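Plusetti Listening Notes

A dataset of written notes on recorded music, one note per album, with a small set of tags for each. It began as a shared spreadsheet for a listening group and was tidied up so that other people could use it. This file explains what is in it, how it was put together and where it falls short.

Version 2, dated March 26, 2022.

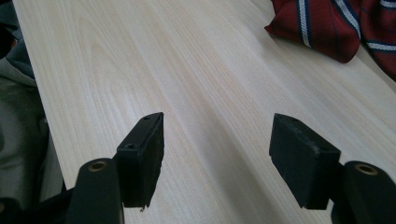
Ama Odoi

What is in it

There are 733 notes. Each one covers a single album, EP or live recording, and each was written by a person who had played the whole thing through at least twice. Notes run from 40 to 200 words. Anything longer was sent back to its writer for trimming, and anything shorter was left out.

The music leans towards guitar bands, folk and small-label electronic records, as those were the tastes of the group. There is some jazz. There is very little opera and almost no hip hop, so please don't use the set to say anything general about what listeners like.

Files

notes.csv - the notes themselves, one row each
tags.csv - tags, joined to the notes by note_id
writers.csv - a code for each writer, with no names
CHANGES.txt - what was altered between versions

All files are UTF-8 with commas as separators. Line breaks inside a note have been replaced by a single space.

Fields in notes.csv

note_id: a whole number, never reused
artist: as printed on the sleeve, including odd capitals
title: as above
year: year of first release, not of the reissue
format: cd, vinyl, tape or file
writer: matches a code in writers.csv
text: the note

The year field gave the most trouble. Where a record came out in different years in different countries we took the earliest. A few home-made tapes carry no date at all and the field is blank for those.

Tags

Tags were added after the notes were finished, by someone other than the writer. They cover mood, tempo, singing and sound quality. The tagger worked from the text alone and did not play the record, so a tag tells you what the note says and nothing more. If a note never mentions the drums, there will be no drum tag, even on a drum solo.

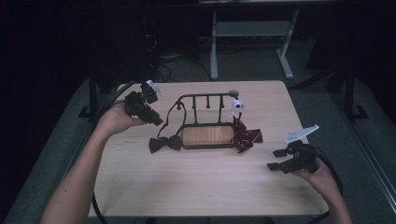
The table, with bow ties and rack.

The "sound quality" tags were reworked in version 2. Before that, taggers used "rough" both for a poor recording and for a rough playing style. These are now "rough_recording" and "rough_playing". Old tags that could not be sorted one way or the other were removed.

Loading the data

Any spreadsheet program will open the files. Set the text encoding by hand if accented letters come out wrong. For larger jobs we use Purnonix, our own small script, kept in the tools folder. It joins the notes and tags into one table and drops blank rows. It needs no installing beyond Python itself.

Known problems

Writers knew each other and read each other's notes. Opinions drift together over time, most clearly in the later entries.

Some writers were far more active than others. Check the writer column before you split the data, or the same voice will turn up on both sides.

Albums heard on tape tend to get warmer notes. We don't know if this is the format or the people who still buy tapes.

Spelling of artist names is mostly consistent but has not been checked in full.

Two smaller collections, Cattaneo and Fedent, were planned as part of this one. Cattaneo (live recordings only) has been merged. Fedent is still being typed up from paper and is not included. We hope to add it in September.

Use

You may copy, change and share the notes for any non-commercial purpose, as long as you name the dataset and the version. No audio or sleeve art is supplied. Please don't try to work out who the writers are from their codes.

Corrections

Send corrections as a plain list giving the note_id, the field and the new value. Changes to the text of a note are only made by the writer, but spelling mistakes in names and titles are fixed at the next version and listed in CHANGES.txt.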